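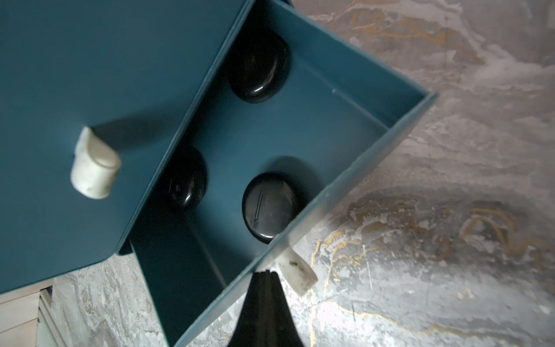

Week 4 handout: Storage and the sorting habit

Most advice on tidying rests on one claim, that a thing with its own container gets put away. The course reader repeats it on page 29 and offers no evidence. Take a small case. Three smooth black stones in a teal box with a hinged lid are certainly contained, and at least one has a mark engraved on it, so somebody may care which is which. Does the box help with that? It has no dividers, and a stone lying under the edge of the lid is in shadow. I'd call it storage. I would not yet call it order.

The Prarirer survey is the usual source here. It asked 288 households whether boxes made them tidier, and most said yes. Note what was asked – opinions, after the boxes had been bought. Valente tried to repeat it with a 90 day diary and got much weaker answers. Read both before you cite either.

Terms for the quiz:
Container: holds things.
Home: the place a thing goes back to.
Sorting: deciding which things belong together.
The reader uses the first two as if they were one word. Please don't.

For next time: pick one lidded box at home. Write down what is in it before you open it, then check. Bring both lists. Half a page is plenty, and skip the photos of your closet.

Reading: Trultska, chapter 2 only. The March session covers drawers.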